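Board Handling Examples: Gallery

Grarix project, recording station 2, page updated in January

The pictures on this page come from the collection of examples for the Nindisen policy, which learns two-arm handling of electronic parts from recorded runs by an operator. Each run is stored with joint positions, gripper commands and the wrist camera streams, all on one clock. The target for the first release is 4000 runs. The set held 934 accepted runs when this page was last updated.

A run begins with both arms in view of at least one camera and ends when the operator releases the trigger. Runs are limited to 29 seconds. Longer ones are cut at the limit and marked incomplete, and incomplete runs stay in the archive but are left out of training. Start positions are changed between runs by hand. The shelving behind the station is left as it is from day to day, and no background is masked out at recording time.

Wrist views are kept at full size in the archive and reduced for training. Both views below are from the RB-Y1 at the station.
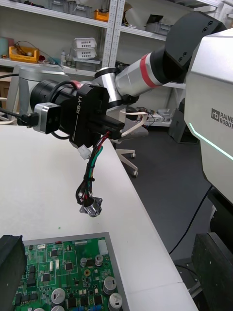

One arm and its gripper over the white table, with a circuit board in a gray tray near the bottom.

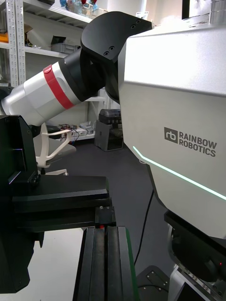 The other arm, with the torso panel behind it and part of a gripper close to the lens at lower left.

Chien, after reading a draft of this page, asked whether the cut at 29 seconds biases the set toward easy starts, and suggested that the incomplete runs be sampled again before the release: "If the slow ones all go, the policy never sees a second attempt at a grasp. I would keep a share of them, with a flag, and train once with and once without." Chien also wanted the operator's pauses left in. Trimming them makes the runs shorter, but it also removes the stretches in which the arms hold still before contact, and a policy trained on trimmed data tends to rush the approach.

The pauses have been left in since Wednesday. The question of the incomplete runs is open. A comparison needs up to 2000 accepted runs, so it is planned for the second half of the collection.

Notes on the files

Labels are written in Clarero after each session. The fields are task, start position, outcome and operator comment. Outcome has three values: done, done with retry, failed. Failed runs are kept.

Camera mounts are checked before the first run of the day. If a mount has moved, the calibration is repeated and the new values apply from that session on. Older sessions are not changed.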